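Speaker notes: Key control for small property managers
Lorne Chan, Harbridge

Slide 1. Title
Wait for the room to settle. Say who I am: 10 years managing rentals, the last 3 at Harbridge. We look after 313 units over the Vekolmont and Jalia buildings. Questions are fine at any point.

Slide 2. The August turnover
Tell the Alexiou Street story. Tenant moved out, handed back one key of two. We didn't check the log until the new tenant was standing in the hall at 4:30 with a truck running outside. The locksmith charged for an after-hours call. Pause here and ask who has had the same thing happen. Most hands go up.

Slide 3. What goes on a tag
Never the address. Use a code that means something only with the log open. Colors are for the building, codes are for the unit. Somebody will ask about engraving – it lasts longer, but you can't reuse the tag when a unit is renumbered.
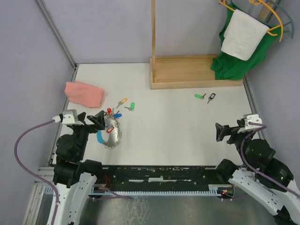 Slide 4. Keys with colored plastic tags, and others on a ring.

Slide 4, continued. Rings are good for common areas: boiler room, roof, trash room. Unit keys stay off them. If a ring goes missing you want to rekey as few doors as possible. Click on when people stop writing.

Slide 5. The log
Four columns: code, who took it, time out, time back. Paper works. We moved ours to a spreadsheet and went back to paper at the desk within a month, then typed it up at the end of the day. Contractors sign for themselves. Don't sign for them, even the ones you know.

Slide 6. Costs
We budget $100 per building per year for tags, hooks and blanks. Locksmith calls are a separate line. Show the two bars and let people read them.

Slide 7. Audits
Once a quarter, two people, one reading the log and one at the cabinet. Start with the spares. Skip the part about master keys if it's past 11:40 – it's in the handout.

Leave the handout link up during questions.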